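Notes from the November Open Day at Plokmont

The Plokmont workshop opened its doors to outside visitors in November, and I attended on behalf of the reading group that maintains this blog. Registration was limited to 20 places. Visitors were received at the front desk, given a printed schedule, and taken to the demonstration hall in two parties. I was assigned to the second.

The program began with a short talk on the Softić project, which collects examples of everyday table tasks performed by people using hand-held grippers. The recordings are later used to train robot arms. According to the printed schedule, the collection stood at 3,266 recordings at the time of our visit, covering 79 separate tasks. The speaker then turned to the tools themselves and to the way the fingers are made, fitted and replaced.
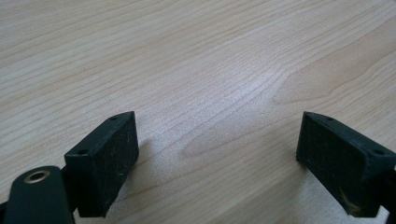 Gripper fingers open above the demonstration table.

Questions from the floor dealt mainly with wear. We were told that the fingers are inspected before each session and that a worn pair is retired without delay. Several visitors asked whether the tools were tiring to use. The reply was that new operators are limited to sessions of 70 minutes until they have completed their training.

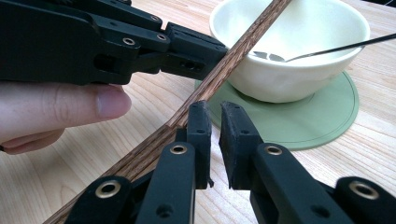 My own interest in the visit was in tasks that require two hands. I have written here before about the Loltodon trials, in which a single arm was asked to do everything, and I remain of the view that much household work cannot be fairly tested in that way. Setting a table is a good case. With a long wooden stick lying across the space between two grippers, and a bowl with a spoon in it standing on a green coaster just behind, each hand must take account of the other. People make such adjustments without thinking, and I would like to see more of them recorded.

The operators were courteous and worked without haste. Conversation was kept low during the recordings, and visitors were asked to hold their questions for the pauses. I spent most of this period at the side of the hall, comparing the printed task list with my own notes.
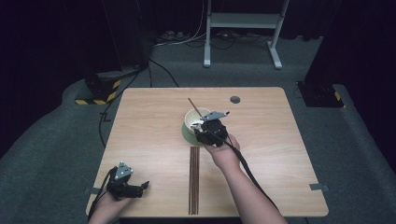 The list was more detailed than I had expected. It names the objects for each task and the order in which they are to be handled, but leaves the choice of hand to the operator. I consider this a sensible decision and said so on the comment form.
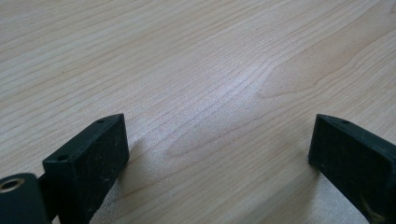

Copies of the task list may be requested from the Plokmont front desk. The next open day is to be held at the Nastness site, with the same limit on places. I have asked for two, and members of the reading group who wish to attend should write to me through the contact page.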